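Search notebook entries

Shared bench notebook / Cluller project

Apr 24, 2018

Equipment planning for the next round of household tasks. Writing this up while it's fresh so Adesuwa can turn it into the request. Present for most of it: Adesuwa Lawal, Tanko Isah, me. Kamonchanok joined for the part on spares and left us her list.

Where we stand. Balance left on the Cluller equipment line is $1,578. It does not roll over. Nothing has been ordered against it since the wrist cables, and the cable invoice has cleared, so that number is real. Titilayo has said she will look at one request from us and does not want three small ones, so everything below has to go on the same form.

What we need, in the order I would buy it:

Finger pads for both grippers. The current pads are from the first batch and the left set is glazing. Tanko swapped left and right last week and the slip moved with the pads, which settles it as far as I'm concerned. Bramitz sells them in packs of six at $77 a pack. One pack does both arms with spares left over. I'd like two packs. The last time we ran out we lost several days waiting, and the rig sat idle with people standing next to it.

Spare finger assembly, complete. We have none. If a finger joint goes we are down to one arm, and most of the cleaning tasks need two. Bramitz quoted $800 for an exchange unit, which includes them taking the old one back for rebuild. Tanko thinks we could rebuild one ourselves with the parts kit from Edier. I asked what the kit doesn't include and the answer was the tendon guide, and the tendon guide is the part that wears. So the kit is cheaper and leaves us stuck in the same place. Putting the exchange unit on the form. Tanko to write a line or two on why we want it before something breaks and not after.

Props. This is the item that always gets cut and then somebody pays for it out of pocket. Dustpans, brushes, sponges, a couple of bins, trash for picking up. Adesuwa wants a proper line with its own amount so receipts can be claimed against it. Agreed. She'll price it from the hardware store down the street and not from a catalog, because we replace these constantly and need to be able to walk over and get one.

Second arm mount for the other room. Left off. Idahosa's group has one on the shelf and is willing to lend it through the summer. I have that in an email. If they want it back we look at it again in the fall.

Discussion of the sweeping task, because it decides part of the order. Tanko's position is that we should buy thick-handled tools only and stop fighting thin ones. Mine is that the homes we are planning for have whatever they have, and if the fingers can't hold an ordinary dustpan we ought to know it now. We settled on mixed: a set with fat ribbed grips for the long runs, and plain cheap ones for everything else. Props line goes up a little to cover both.

Also the question of surfaces. Floor is fine, tabletop is fine. Soft surfaces are where the money question comes up, because quilting gives under the tool and the pan lip doesn't sit flat along its whole width. A stiff lip bridges the low spots and small trash can go under it. A rubber edge ought to do better. I want at least two pans with a rubber edge and two without so we can compare on the same cover. Same trash both ways, crumpled foil-type pieces to begin with, then crumbs if we get a cover we can wash. 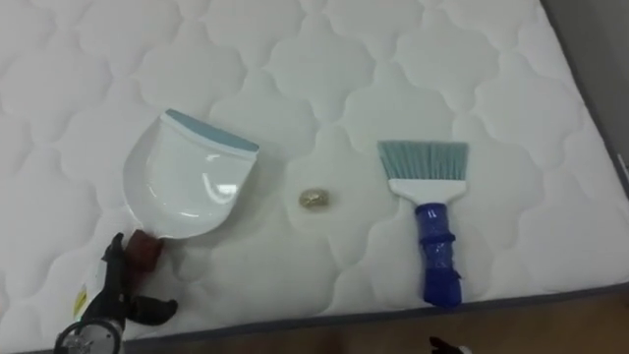
Sweeping setup on the mattress. Pan in the left gripper, brush still down, one gold crumpled piece between them.

Notes on that setup for the order:

- The pan handle is short. Fingers wrap it, but there isn't much left over for a second grasp. Look for a longer handle on at least one of the new pans.
- Brush has the ribbed blue handle. Get another one like it if the store still carries it.
- White pan on a white cover. Adesuwa would like one cover in a darker color for the vision people. Cheap fitted sheet would do, but then we lose the quilting, so it has to be a quilted cover. She'll price one.
- Gloss on the inside of the scoop picks up the overhead light. Buy one matte pan if there is such a thing. No extra lighting on this request.

Kamonchanok's spares list, copied from her sheet: fuses, the small hex screws for the wrist ring, cable ties, one more emergency stop lead. All of it is under the amount where we need a quote. She suggests putting it in as a single consumables line. Fine with me.

Things I am not asking for this time: the second workstation (the old one is slow at export but it does export), the rolling tool chest, the Edier kit. Sorcha Ní Chonaill asked about the tool chest again. I told her next budget.

To do:

Adesuwa - prices for props and the dark cover, then fill in the form.
Tanko - lines on the exchange unit. Check with Bramitz that the quote is good to the end of April and whether shipping is in it. If it isn't, the second pack of pads is what gives.
Kamonchanok - part numbers for the wrist screws.
Me - forward the Idahosa email to Titilayo so the loan is on record. Find the old pad invoice, which should be in the gray binder.

One open question for Titilayo: does the trade-in part of the exchange unit make it a repair or a purchase? If it's a repair it may come off a different line, and then we could have the second workstation after all. Not counting on it.

Filed under: Purchasing, Grippers, Household tasks

Contact the lab | Copyright 2018 Cluller project notebook | Back to top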